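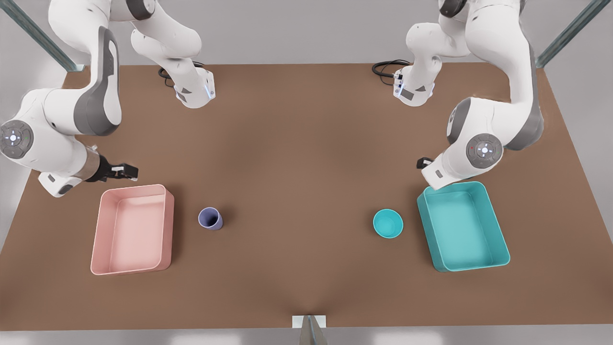 Hemmin Two-Arm Sorting Benchmark

Hemmin is a simulated tabletop task set for testing two-arm manipulation policies. It comes from the Arwood group and runs on a single workstation. The package contains the scene files, scripted demonstrations, a training configuration and the evaluation script used for the results on this page.

The task

The basic scene has two arms facing a brown table, two cups and two trays. One cup is purple and one is teal. One tray is pink and one is teal. The policy has to place each cup in the tray named in the instruction. Tray positions and rotations are drawn again at the start of every episode, and so are the cup positions. Either arm may pick up either cup. An episode is scored as a success when both cups are at rest inside the correct trays and both grippers are open.

What is being tested

Hemmin was built to compare ways of deciding which arm acts. Many two-arm policies predict the motion of both arms together at every step. Our method, Trerness, adds a small assignment head that picks an arm for each cup before any motion is predicted, and picks again if a grasp fails. The arm that has not been assigned gets a hold target and stays clear of the middle of the table.

Results

Both policies were trained on the same 4000 scripted demonstrations and tested on layouts not used in training. Trerness completed 90 percent of episodes. The joint policy completed 80 percent. Most of the difference came from layouts where both cups started close to the center line and the joint policy sent both arms toward the same cup. When each cup started on the same side as its tray, the two policies did equally well.

Trerness is slower on easy layouts. It moves one arm at a time even when both could safely work at once. Lok-yiu Wu is working on a version that lets the arms overlap.

What you get

Scene files with adjustable tray and cup placement
4000 demonstrations with joint states, gripper states and rendered views
Trained weights for both policies
Evaluation script with 36 fixed test layouts
Contact settings for the cups and trays

Known limits

All results are from simulation. The cups are rigid and the lighting is fixed. Cups that tip over during an episode are not reset, and the episode continues until the time limit. Version 1 does not report collisions between the two forearms, so check the joint logs before running a policy on hardware.

Ordering and support

Free for teaching and academic use. Commercial licenses are sold through Rindthorpe. For license questions, ask for Hywel Dafis. Technical questions go to Olaia Tejada.

Page last updated 18 October 2024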